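Search jobs, teams, locations
2 min read

Robot Teleoperator, Container Handling — Osow

Drorkau is hiring operators to run a pair of rail-mounted arms by remote control and record tabletop tasks with baskets, buckets, bins and trays. 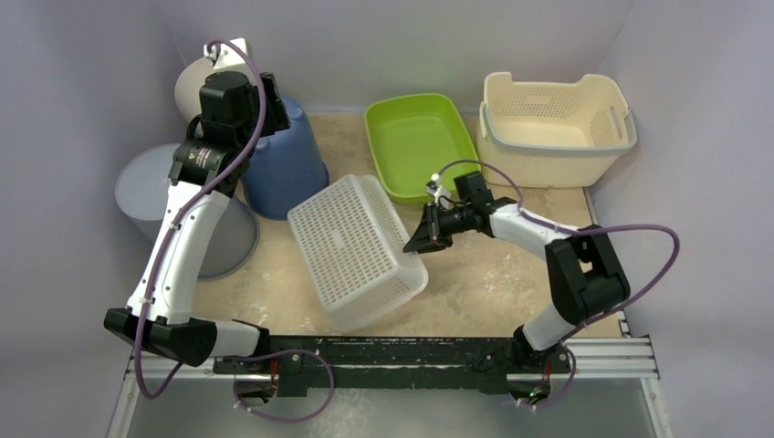 What you will do

You will sit at a control station and move both arms by hand through short tasks: pick up a basket by its rim, set a bucket upright, put one container inside another. Each run is saved and used to train the arms to do the task without an operator. You will mark each run as good or bad and write a line on what went wrong. Between runs you will reset the table and check that the cables move freely.

What we ask for

Steady hands and patience with repeated work. You should be able to sit for long stretches and use both hands at the same time. Experience with game controllers, sewing, crane work or lab work helps — none of it is required. Training is paid and lasts two weeks.

Hours and pay

Shifts run four hours, morning or afternoon, starting in June. Pay is $98 per shift during training and goes up once you work alone.

How to apply

Send a short note about yourself to Qiuyue Lei and quote job number 419. A résumé is fine but not needed. Applicants we invite will spend an hour at the station with Nii Agbenyega, who runs the afternoon shift.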